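Chapter 4
Supervised Practice in Health Training

4.1 Why practice hours are counted

Most courses in the health professions are divided into taught hours and supervised practice hours. Taught hours can be moved between rooms, terms and teachers with little effect on the qualification. Practice hours cannot, as they depend on a suitable site, a registered supervisor and a steady supply of patients. This chapter deals with how such hours are set, recorded and checked. Patient consent is left to Chapter 5.

A diploma in massage therapy will serve as the main case. The course at Jandoldale College requires 1000 hours in total, of which 559 are taught. Students may complete up to 200 of the remaining hours in the college's own teaching rooms. The rest must be done on placement.

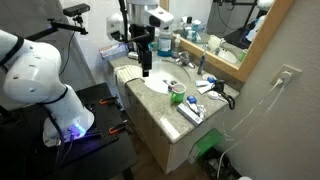

Jandoldale, 2025-02-01

The figures used in this chapter are those in force at the date given. The college revises its hours each October, and readers working from a later handbook should check the totals before attempting the exercises.

4.2 Terms used

A placement is a block of practice hours at a site outside the college. A site is any clinic, ward or care home that has signed a training agreement. The Gill Clinic and the Dorkura day centre are the two sites referred to most often in what follows.

A supervisor is a registered practitioner who is present in the building for the whole session. Being available by telephone does not meet this rule — a point that accounts for many rejected claims.

A logged hour is one that has been entered by the student and signed by the supervisor. Jandoldale students use a paper record known as the Jakon book, with one line for each session and space for 50 sessions in all. Unsigned lines are treated as blank.

4.3 Direct and indirect hours

Hours spent treating a patient are direct. Hours spent on notes, cleaning and case review are indirect. The two are entered in separate columns and must not be combined on one line, even where they fall within the same session.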